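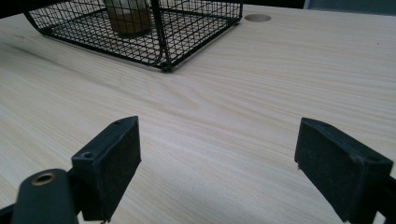

One of the tabletops, pale with a long wavy grain. The darker streak is in the wood itself, as far as we can tell.

Reresside Room: how the tables are getting on
Progress report for the Lomevham Small Spaces Fund, August

Hello again, and thank you for being patient with me over this one. I know the form says two sides of A4 and I've gone over already in my head, but there's a fair bit to tell you and most of it is good.

When I last wrote, the room had a new floor, a lick of paint and nothing whatsoever to sit at. We were putting people round two folding card tables and the top of the piano (closed, I promise). You'd agreed £2000 for furniture and fittings, and I'd said rather breezily that we would have tables by the summer. We do have tables by the summer! Not all of them finished, and I'll come to that, but people are sitting at them and drinking tea and gluing things.

The tables

We went for wood in the end. I did look hard at the white wipe-clean sort, which were cheaper and would have been here in a week, but the room faces north and gets a bit gloomy by four o'clock, and everybody who came to the open afternoon went straight over to the pale wood sample and stroked it. That settled it, really. The tops came from Gautier, the joinery yard out past the station, who let us have them unfinished at a better price on the understanding that we'd do the sanding and sealing ourselves.

I am very fond of them. The grain runs in these long, soft waves, tan and beige on cream, very fine in most places and then every so often a broader band that's a touch darker. It has a matte look to it, so you don't get the overhead lights bouncing back at you when you're trying to read. Two of our older members brought that up before I did, because the old hall tables were dreadful for glare.

There is the matter of the streak. On the top at the start of this report there's a darker, greyish bit in the grain that looks like a smudge, and I've lost count of the people who have had a go at it with a damp cloth. I rang Gautier in a bit of a state and they were very nice about it and said natural wood does this, and that if we sanded any harder to get rid of it we'd end up with a dip. So it's staying. I've grown to like it, and the Tuesday-type grumblers have moved on to the chairs.

Sanding and sealing

This took longer than I told you it would. I'd put down three weekends and it was more like six, partly the weather (we can only sand in the yard, and it rained and rained) and partly me. I started with too coarse a paper on the first top and had to go back over it by hand to get the scratches out. Once I'd got the hang of working along the grain it went a lot faster.

For sealing we're using the Samuris clear matt oil. The first tin made almost no difference to the colour, to my relief, as I'd tested a different one on an offcut and it went the orange of a 1970s sideboard. Each top wants two thin coats and a good long dry in between. The second coat has gone on four of the tops so far and the other two are waiting their turn in the store. I'd like them all done before the autumn classes start, and I think that's fair, provided I don't get rained on again.

Money

You asked for this to be clearer than last time, so I've tried to be sensible. Of the £2000, £1000 went to Gautier for the tops and the trestle legs, paid in full. Oil, sandpaper, masks, felt pads and a decent dust sheet came to £271, and that's higher than I'd put in the budget. The masks were the surprise, and I also bought the felt pads twice after getting the wrong size. The rest is set aside for chairs and the shelving along the back wall, and I've not touched it.

I've kept every receipt in the blue folder and can scan them if you'd like them before the end-of-year return.

Who's been using the room

More people than I expected while it's still half done. The mending group has moved in for good and would like a table with their name on it, please (no). The after-school art session had 13 children at its fullest, and we fitted them all in by pushing two tables end to end, and I'll admit I hovered the entire time with a roll of lining paper. The tops have come through it well. We've had one ring from a hot mug on a table I hadn't finished oiling, so that one's my fault, and it came out with a light rub of fine paper and a fresh wipe of oil.

The nicest thing has been how people use the room in between sessions. Somebody will come in to drop off a bag of wool and then they're still there an hour later doing the crossword. You didn't get that with the card tables, mostly because if you leaned on them your tea went over.

Things that haven't gone so well

The trestle legs aren't quite right on the new floor. It slopes very slightly towards the door (we knew this, the floor people told us) and two of the tables rock. I've got folded card under them for now and it looks awful. Gautier have offered adjustable feet at cost and I'd like to say yes. Could you let me know if I can take that out of the shelving money, or whether it needs a separate request?

Chairs are also behind. I had my eye on a second-hand set from a school that was clearing out, and they went to somebody quicker. We're managing with the stacking ones from the main hall, which have to be carried back every evening, and my knees would like me to mention that.

What's next

Finish oiling the last two tops. Sort the rocking. Find chairs, ideally ones that don't scrape, and get a price for the shelves. I'd also like to write up a little card on looking after the tables, to go by the kettle: coasters, no bleach, wipe along the grain, and please leave the grey streak alone.

You'd be very welcome to come and see it all. Mid-morning is best, when the mending group has the urn on. I'll send the next report once the chairs are in, and do ring me before then about those feet if it's easier than email.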